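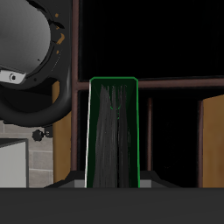
Intro to Household Chemistry, Handout 4: Why Soap Works
Last updated: September 19, 2025

Okay, so last time we got as far as water being a bit of a clingy molecule, and I ran out of room on the board right when it was getting good. I'll pick up from there.

Water molecules pull on each other. That pull is why a drop beads up on a waxed car, and it's also why plain water is so bad at washing a greasy pan. Grease has nothing water wants to hold on to, so the water slides right past and goes off to be with more water. You can rub all day and mostly you'll just move the grease to a new spot (usually your sleeve).

Soap gets around this by having two ends that want different things. I always draw it as a tadpole. The head has a charge on it and loves water. The tail is a long chain of carbons with hydrogens stuck on, and it's happy in oil. Drop enough tadpoles into the sink and the tails all crowd into the nearest blob of grease, leaving the heads poking out into the water. That little ball is called a micelle. Please learn to spell it, I see "miscelle" on every single midterm!

Once the grease is wrapped up like that, the water can carry it off down the drain.

Where soap comes from

You take a fat and a strong base, usually lye, and let them react. The fat splits into glycerol and soap. The word for this is saponification and yes, it's on the quiz. The reaction gives off heat, so people who make bars at home wear goggles and gloves, and they add the lye to the water, never the water to the lye. My aunt made hers with almost 200 grams of lye at a time in the garage, and the whole family knew to stay out until the door was open again.

Hard water

If you grew up where the water is hard you know the gray ring around the tub. Calcium and magnesium grab on to the soap heads and the whole thing drops out as scum. Detergents have a different kind of head that doesn't mind calcium nearly as much, so they still foam up in hard water. That's the main reason laundry powder took over from laundry soap.

For next time

Read chapter 3, and skip the box on shampoo unless you're curious (I am, it's great). Then try this at home: shake a spoonful of cooking oil with water in a jar, wait, and write down what you see. Add a squirt of dish soap and shake again. Two or three sentences is plenty.

Comments

Genivaldo Macedo: The tadpole finally made it click for me. Do we need to draw the micelle on the quiz or just label it?

tess_b: my jar stayed cloudy overnight, is that normal??

Genivaldo Macedo: Mine did too, tess.

We use cookies to remember your settings. By staying on this site you agree to their use.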